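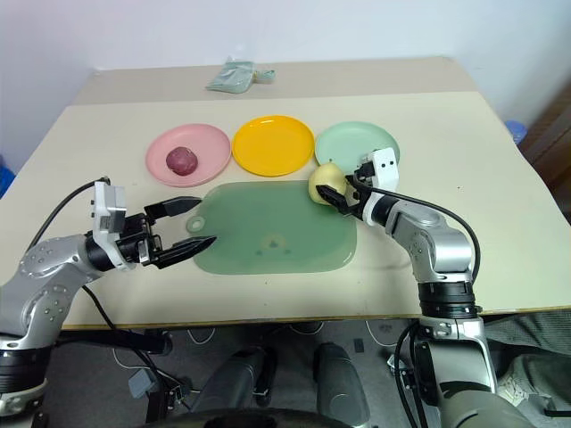 *Right arm has the pear, left arm is over by the chopping board. Three plates to choose from.*

7 February 2023

So I promised I'd write up the plate-sorting results once we had some, and we finally do! The question Aoi and I have been chewing on since September is pretty simple: if you train one policy to drive both arms at once, does it do better than two separate policies that each mind their own side?

We had 583 demonstrations to train on, nearly all of them driven by Aoi and Junpei (who is much smoother at it than me — my pears tended to arrive at speed). Then we ran 100 trials of each version, moving the plates and the fruit between runs.

The joint policy won, and by more than I'd have bet. Most of the gap comes from the middle plate, where both arms can reach and the separate policies dither. One starts, the other starts, they both back off, and you sit there muttering at them. The joint one just picks an arm and gets on with it.

Where it still falls down is grasping anything round near the back of a plate. The fingers come in too low and nudge the rim, and the whole plate shuffles along the table. Masaru thinks we're short of demos with the fruit off-centre, and he's probably right, so I've asked Junpei for more of those.

Next job is swapping the plate colours about between trials, as I have a nasty feeling it has learned "pink means left". Debora wants to try it on the Custthorpe setup too, if we can get the calibration to behave.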